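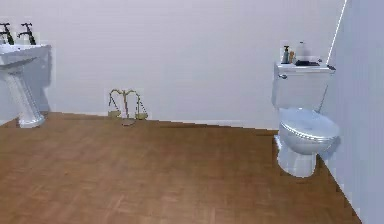
By A-yeong Yoo
August 14, 2020

The invitation promised "the bathroom of the next twenty years," so I drove out to the Clotum open day expecting to be talked at, and I was. The company makes toilets, sinks and the parts that go behind the wall, and once a year it lets builders, dealers and the occasional writer walk through the plant. This year we went in small groups with masks on, and the coffee was in sealed cups.

The tour started in the casting hall. Clay slip goes into plaster molds, sits, and comes out as something you could dent with a thumb. Our guide was good on this part. He had worked the line himself and could explain why a pedestal is harder to get right than a bowl: it is tall, it is hollow, and it shrinks in the kiln, so any small lean at the bottom becomes a large one at the top. He put 26 as the number of steps from slip to shipping crate. I asked how many of them had changed since he started there. He thought it over and said the glaze was sprayed by hand back then. I took that as one.

Then we were moved along to the showroom, and the sales department took over.

The big claim this year is water. A new toilet called the Stikitz is supposed to save a family up to 661 gallons a month. I asked compared with what. Compared with an older toilet, I was told. How old? The woman at the stand went to find a colleague, and he said it depended on the household. I believe that. I also believe that if you measure against the thirstiest thing ever bolted to a floor, almost anything will look thrifty. A sheet with the test conditions was promised in February, when the model was announced, and I was promised it again at the stand. It has not arrived.

The price is $349 without the seat. The seat is sold separately, a habit this trade has never been embarrassed by.

I will give them the flush. They had one plumbed in and let us try it, and it was quiet. It also had a showroom's water pressure behind it, and I live on the top floor of an old building where the shower drops to a trickle if the neighbor does laundry. I would want to hear it there.

Next door was the planning room, where a customer can have a bathroom drawn up on a screen in a few minutes. The software is called Skusix. Pedestal sink, toilet, wood floor, pale walls, done. It looks very clean, as bathrooms do before anyone has put a towel in them. I asked to see where the pipes would run and was told that was "a conversation for the installer." A wood floor in a bathroom is another conversation, I would have thought, and an earlier one. What happens at the edges when a kid gets out of the tub? The man at the keyboard said sealing products were very advanced now.

The best hour of the day was in the repair shop, which was not on the printed program. I only got in by asking for a restroom and taking a wrong turn. A mechanic there was sorting fill valves, and he told me that most of what comes back under warranty is fine apart from one rubber washer. Clotum buys the washer from Hendriks. It costs next to nothing, and he said he would keep two in a kitchen drawer if he were me. I bought a bag of them at the factory store on the way out.

Lunch was a boxed sandwich. Parking is free but a long walk from the gate, and the last group goes in at two.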